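**Two of us working from home in a small apartment, and the desk situation is getting personal**

**paperclip_dana**

My husband and I both got sent home to work in January, which was supposed to be temporary. It is a 700 square foot one bedroom in Dalness, second floor, built back when people apparently owned one lamp and a radio. The living room has two outlets and one of them is behind the couch.

Right now he has the kitchen table and I have a folding table under the window. He is on calls all morning. He has a phone voice. I did not know about the phone voice when I married him.

We have $400 to spend and would like to have two proper places to work, and to get the kitchen table back for dinner. I've been looking at the Tadetti double desk because it's the right width for the wall, but the reviews are either "life changing" or "arrived as gravel." Has anybody set up two people in a space this size? Should we be side by side, back to back, or in separate rooms? Also, when the space heater and the kettle are on together the lights go out, which I assume is related to my happiness somehow.

**Wojciech Śliwiński**

Separate rooms, if you can stand it. My wife and I tried side by side for most of a winter and by the end I could tell you the names of everybody in her department and which of them I would fire.

Put the person who talks in the bedroom. Bedrooms have carpet, curtains, a mattress and a closet full of coats, and all of that soaks up sound. A bare living room throws it right back at you. He'll say the bedroom is depressing. Turn the desk so he faces the window and has the closet behind him, and tell him it's a corner office.

I'd skip the double desk. They're heavy, they only fit one wall, and when you move you'll find out which stairwells they don't like. Get two small plain tables instead. I bought both of ours through Troveo from an office that was closing, white tops, nothing fancy, and they've outlasted two chairs and a marriage counselor. Measure the depth before you go. Anything shallower than your forearm plus a keyboard will have you sitting like a squirrel.

Bring the power up to the tabletop if you can, so you're not crawling around under there every time a laptop dies.
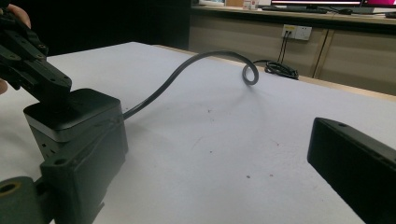
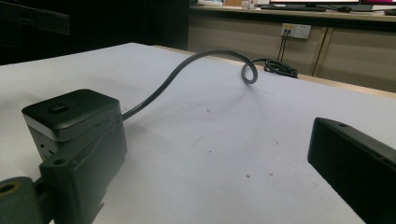
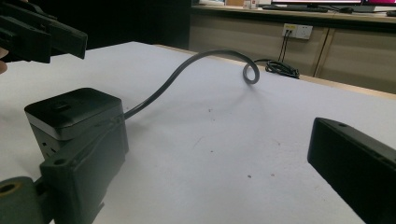
Now, the lights. Your living room and kitchen are very likely on the same 15 amp circuit, and a heater plus a kettle is too much for it. I put a plug-in meter on our little heater once, on its low setting, and it read 1063 watts. The kettle pulls more than that. Two laptops and a monitor hardly register next to either one. So the heater goes straight into a wall outlet, never into a power strip or an extension cord, and whoever wants tea turns it off first. We had a sign. The sign was ignored, then laminated, then ignored.

If the breaker still trips with just the desks running, call the landlord and have an electrician look at it. Same goes for any outlet that feels warm.

Spend what's left on chairs. Used ones from a real office are better than new ones from a big box store - sit in them for ten minutes before you pay, even if the seller stares.

**maos_landlady**

Back to back in the living room works fine IF you both wear headphones. We did it for two years. Only issue is the cat (Mao) likes to be on whichever keyboard is in a meeting.

Can't help with the electric part, ours is new construction.

**grumbleweed**

I own the Tadetti. It's somewhere between life changing and gravel. Mine came with one leg drilled backward and it took them a month to send another, during which the desk was held up by a stack of cookbooks. It's been solid ever since, but the two halves share a crossbar, so when one of you bounces a knee the other one's coffee moves. My husband bounces a knee.

For your budget I'd do what Wojciech says and get two tables. Or one table and a library card for whoever has the phone voice, although I think they make you whisper.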